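How to budget for your first set of hand-held grippers (without blowing it on the grippers)

Posted 10/6/22 by Remo Caputo
Filed under: Planning and buying

I've put together the equipment list for two collection setups now, one at Fledville and one at Skestthorpe, and I got the first one pretty badly wrong. We didn't run out of money, exactly. We just spent it in a silly order, so for a good while we had lovely grippers and nothing to charge them with. If you're about to write your own list, grab a coffee and let me walk you through how I do it these days.

What you'll want in front of you: a spreadsheet (any kind), a tape measure, and a list of the tasks you want recorded. If you don't have the task list yet, stop and write it. I mean it! Everything below hangs off that list.

Step 1. Write the tasks down before you open a catalog

My first draft at Fledville said "household tasks" and that was the whole line. You can't price that. Folding a washcloth on a table and moving a coat from one end of a room to the other need very different amounts of floor, and they need different finger pads too. So give every task its own row, and next to it write what gets picked up, how big it is, and how much room a person needs to walk around while doing it.

Then sort the rows by size of object, biggest at the top. The big ones are what will hurt you.

Step 2. Price one complete station

A station is everything one person needs to record for a whole morning. I put these on separate lines:

The grippers (a pair if your tasks are two-handed)
Cameras and mounts, including anything worn on the head
Memory cards, and a reader that isn't the cheap one
Batteries and chargers
Cables, straps and a bag to keep it all in
Spare finger pads

Get a real quote for the first line and don't guess at the others. I guessed at cables in January and I'm still a little embarrassed about the number. Add up the station, then multiply by how many people will be recording at the same moment – not how many people you have on the team. Those were wildly different numbers for us and I'd mixed them up.

Step 3. Treat finger pads like printer ink

Pads wear. The grip texture is the part you're paying for, and once it goes smooth you'll start seeing slips on anything shiny. I ask every vendor the same few things: can I buy pads separately, does swapping one need a special tool, and will the new batch have the same texture as the old one? That last question matters more than it sounds, because a change of pads halfway through a project is a change in your data.

Put the pads in the running costs and not in the one-time purchase. Do the same with batteries.

Step 4. Budget for the big awkward objects

Small props are cheap and you can find most of them in a kitchen drawer. It's the long and floppy things that need real planning. Coat racks, garment bags, office chairs, anything with legs that stick out. They take up floor while you're using them and more floor when you aren't, and somebody has to get them up the stairs.

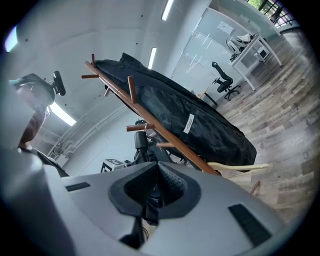

So I keep a separate tab for large props with three columns: what it costs, what it costs to deliver, and how much floor it needs lying down. Yes, lying down! A rack that takes up almost nothing standing in a corner wants a surprising stretch of floor on its side, and then you need walking space past it as well. Get the tape measure out and lay the footprint down in masking tape before you order. I had a perfectly good wardrobe picked out for Skestthorpe and the tape on the floor talked me out of it in five minutes.

Buy doubles of anything fabric. Zippers go and seams go.

Step 5. The room

Check the lights before you pay for extra ones. Plain ceiling fixtures may be all you need, and you can find out for free by recording a few minutes with a borrowed camera and looking at the footage on a decent screen. Count your wall outlets (I'll wait) and put a charging desk on the list, with a power strip, away from where people walk backwards. You'll also want hooks or a shelf so the grippers don't end up living on the floor.

Step 6. Storage and the boring computer stuff

Wide-angle video fills drives at a frightening rate. Record one task, look at the file size, multiply by the number of takes you're planning, then double it so there's a backup. Our plan at Skestthorpe was 2000 takes, and the drives came out as the second biggest line on the sheet after the grippers. I'd left them off the Fledville sheet completely.

Step 7. Split the order

Order one station first. Use it for two weeks on the top rows of your task list, the big awkward ones, and write down whatever annoys you. Then order the rest. Piltevero, the supplier we went with, was fine about holding a quote while we did this, and I'd be wary of anyone who isn't. We changed 22 lines between the first order and the second, most of them tiny – longer straps, a different bag, more cards.

I also leave a cushion of around 5 percent that doesn't belong to any line. I track mine in a planning sheet I call Gape, after the hole it's meant to cover. A plain cell at the bottom marked "other" does the same job.

Next time I'll go through leasing versus buying, which I've changed my mind on twice.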